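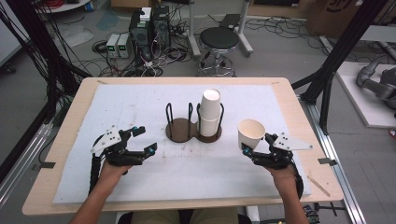 Tables and Work Surfaces

Kaltau Folding Table, 700 mm depth

The Kaltau is a general-purpose folding table supplied to schools, libraries, community halls and local government offices. It is made to order by Gernstead and forms part of the standard furniture range available to account holders. The table is intended for indoor use only.

The top is finished on both faces and sealed along all four edges. The standard colour is natural birch; white and pale grey may be requested at no extra charge. Legs are powder-coated steel and fold flat against the underside, where they are held by a spring catch. A full set of rubber feet is fitted before dispatch.

Load and use

The Kaltau is rated to carry 60 kg, evenly spread. It should not be used as a step, a seat or a support for heavy machinery. Where tables are to be joined end to end, the Perberg linking clip (sold in packs of 2) keeps the tops level and prevents a gap from opening between them. Clips may be fitted and removed by hand.

For craft, catering and training rooms, customers are advised to protect the top with a mat or cloth. Hot urns and kettles must be placed on a heatproof stand. Damage caused by heat, solvents or cutting blades is not covered under the warranty.
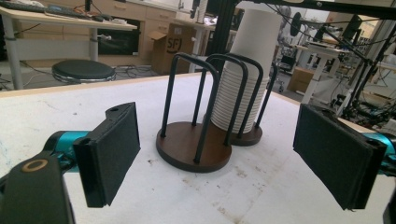
Cleaning should be carried out with a soft cloth and a mild detergent diluted in warm water. Abrasive pads and bleach-based sprays will dull the finish over time and should be avoided. Spills are best wiped up promptly, particularly near the hinges -- moisture left in the joint may lead to rust. A light silicone spray may be applied to the hinges once a year.

Storage and transport

Tables may be stacked flat or stood on edge. Up to 13 tables may be carried on the Khasawneh trolley, which is fitted with locking castors and a webbing strap. The trolley passes through a standard single doorway when loaded. Tables stored on edge should be secured against tipping at all times.

Ordering and delivery

Orders are accepted through the customer portal or by written purchase order. Delivery to metropolitan addresses is included for full trolley loads; smaller orders attract a freight charge, shown before the order is confirmed. Regional deliveries leave the warehouse each Tuesday.

Replacement feet, catches and edge strips are held in stock. Please quote the batch label on the underside of the table when ordering parts -- earlier batches use a different catch.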